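October, late, kitchen table

I have been putting off writing this because every time I sit down I think of another thing I'd have to include, and then the entry gets too big in my head and I go and do the dishes instead. By hand! There's the whole subject of this entry right there, me with my sleeves pushed up and a pan that needed soaking.

So. I spent the day at Plirnside with Rodica and I am still buzzing. I got home after seven, ate cereal standing up, and phoned Mercedes, who let me go on for most of an hour before she asked the question she always asks, "But can it fold a fitted sheet?" No, Mercedes. I can't fold a fitted sheet either.

Let me get it down in some kind of order.

Rodica had been promising me a visit since the spring. She works in the back half of the building, past the loading door, where they have the arms set up on their tables. I'd imagined something more like a car factory, with yellow stripes on the floor and people in helmets. It is more like a school art room where somebody has left a lot of cables out. The coffee is bad and the people are lovely. Akua Amegashie showed me where to hang my coat and then talked to me for twenty minutes about towels.

Towels are her thing. She has been working on getting an arm to pick one towel off a heap of towels, which sounds like nothing at all, and she made me see that it is enormous. A towel in a heap has no shape. You reach for the corner and it isn't a corner, it's a fold pretending. Your hand knows this right away because your hand has been handling towels since you were small, and it pinches and lifts and gives a little shake and lets go of the second one without telling you about it. The arm has to be taught every bit of that, and then taught it again when the towels are a different color. She said their best run so far was 47 tries before it picked up two together. I said that's better than me on laundry day and she laughed, but I think I meant it.

Then soup cans, which went beautifully. It puts cans on a shelf with all the labels facing out. I watched it do 12 and I could have watched it do a hundred. I don't know why this is so pleasing. I worked at Lachance for two summers stocking shelves and facing cans was the job I hated most in the world, and here I was with my chin in my hands like a kid at an aquarium.

Then cups, which went less well. One cup went over and rolled and the arm carried on as if it was still holding it, very dignified, and set nothing down in exactly the right place. I loved it so much for that. Rodica groaned and wrote something in her notebook.

What I keep coming back to is how lopsided it all is. I went in thinking there'd be a ladder, easy chores at the bottom and hard ones at the top, and the machines would be some number of rungs up. But my ladder is no use to them. Things I'd call hard (doing the same motion 500 times without getting bored or sloppy) are easy for them. Things I'd never even have called a chore, like noticing that the sponge is under the dishcloth, are a week's work. Reinaldo Dantas, who does the software and eats sunflower seeds all day long, put it to me this way: a dishwasher is a wonderful machine because somebody agreed to load it. We do the seeing and the picking up, it does the washing. What they're after is the loading. I've been thinking about that every time I open mine.

I asked him straight out, could one of these do my kitchen yet? He said could it do one job in my kitchen, if I kept the kitchen the same, and wasn't in a hurry, and he was standing next to it, yes, probably. Could it do my kitchen, no. I asked when and he ate some seeds.

The shop floor is a different story and I hadn't expected that. He has a friend at Grinorska, where they pack hardware kits, and they have had an arm putting bags of screws into boxes since last winter. Same bag, same box, same height of table. That works now, all day long. It's the sameness that does it. A house has none. I moved my toaster yesterday for no reason at all.

After lunch came my favorite part, the tidying-up table. The job is toys. Bricks off the table and into a bin, the way you'd clear up after a four-year-old, and Rodica picked it because it's a real thing that people with children would give a kidney for. I thought of Shahnaz and her living room and had to agree. Shahnaz told me once that she counted the pieces in her boys' set out of pure spite and there were 388, and she'd stepped on every one.

Plastic bricks are a good middle sort of problem, according to Rodica. They're stiff, so they don't change shape in your grip the way a towel does, but they land every which way, on end or on their side or upside down, and a brick lying with its hollow side up wants a different grab from one lying studs up. The fingers have to come in square to the sides. If they come in crooked the brick squirts out like a watermelon seed. I saw that happen more than once, and each time I went crawling after the brick because I wanted to be useful.

They let me watch on the laptop, from the little camera by the fingers, and that's a whole other way to see it! From my chair it was an arm over a table. From the wrist it's all fingers and brick and everything else going by in a smear. I asked Rodica to send me one of the pictures and it was in my mail before I'd even found my bus pass. I've printed it and stuck it in.

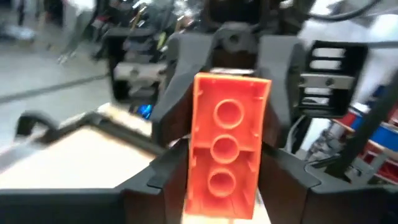

The orange one, held on end, all three tubes showing. My favorite of the day.

I must have looked at that for ten minutes on the bus. I like how snug the two black pads are against the sides. I like the inside of the brick too, those three rings one over the other and the tiny ridges along the walls. I had those bricks all through my childhood and I don't believe I ever once looked into the bottom of one for longer than it took to stick it on another.

I asked whether it knows it has hold of something. Akua said "knows" is a big word, but there are ways to tell, like how far the fingers closed before they stopped. If they shut all the way there's nothing there. That's so sensible! It's how I find my keys in my coat.

They do get some of the bricks in the bin. I want to be fair here because I can hear myself getting carried away. In the time I sat there the arm cleared maybe a third of what was on the table, and I could have swept the whole lot in with my forearm while holding a sandwich. It's slow. It stops and has a think. Sometimes it goes for a spot where a brick used to be. Rodica doesn't dress any of this up and I respect her for it. When I said "it's really doing it" she said "it's doing it on this table," and went to adjust something.

But it is doing it on that table. Ten years ago I'd have said that was a cartoon.

Where do I come down, then? Mercedes wanted an answer on the phone and I gave her a bad one, so let me try again. For a shop floor where things come along the same way each time, yes, now, and more than I'd realized. For one chore at home with somebody keeping an eye on it, nearly. For the way I keep house, with the mail on top of the bread and a sock on the stairs, no, and I wouldn't wish it on them. I'd be glad to be wrong by the time my knees go. If something could pick up the sock I'd be first in line.

Reinaldo lent me a booklet called Plidivow, which is the name of the project that the towel work came out of, and I've read four pages and understood two. I mean to keep at it. There's a drawing on page three of all the ways a hand can hold a thing and I've been going around the kitchen trying them on the salt, the tea tin, the peeler. I use a completely different grip for the peeler than I would have told you.

Rodica says I can come back when they start on cutlery. Forks are thin and shiny and lie flat against the table and she's dreading them. I said I'd bring my own forks, the old ones with the bent tines, and she said please don't, and then she said well, maybe bring two.

Must remember: return booklet, ask Akua about the blue towels, call Shahnaz and tell her about the brick table before Mercedes does. Pan is still soaking.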